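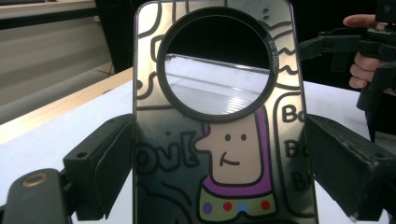 Spiegelnde Handyhülle zwischen den Fingern vom Handgreifer

Hülle greifen vormachen – Policy fasst daneben
gefragt von Benito Cuesta

Moin, kurze Frage weil ich heut noch weitermachen muss. Habe mit dem Handgreifer 968 Durchläufe vorgemacht, immer glänzende Handyhülle hochkant an den Kanten fassen. Training läuft durch, aber der Arm geht gern mal 'nen Finger breit vorbei. Bei matten Hüllen alles ok. Mehr Demos? Oder liegts an den Spiegelungen??

Mateos
Spiegelung, ziemlich sicher. Licht variieren, Lampe mal von links, mal von rechts. Und langsamer zugreifen beim Vormachen – bei mir waren die letzten Zentimeter viel zu hektisch. Hab 23 Demos rausgeschmissen, danach schon besser. Nicht einfach auf 3,000 hochziehen, bringt nix wenn alle gleich aussehn.

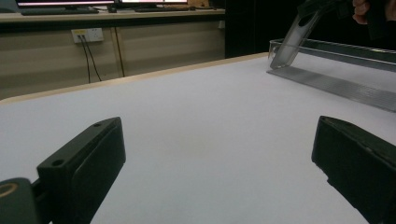
Muss ich mit zwei Greifern gleichzeitig vormachen, wenn der Roboter zwei Arme hat?
Bei Aufgaben, wo beide Arme zusammenspielen, schon. Sonst passt das Timing nachher nicht. Einarmige Sachen kann man getrennt aufnehmen.

Drikivness
Kalibrierung geprüft? War bei mir im August genau das, Öffnungsweite falsch eingelesen. Neu kalibriert, fertig. Sonst kp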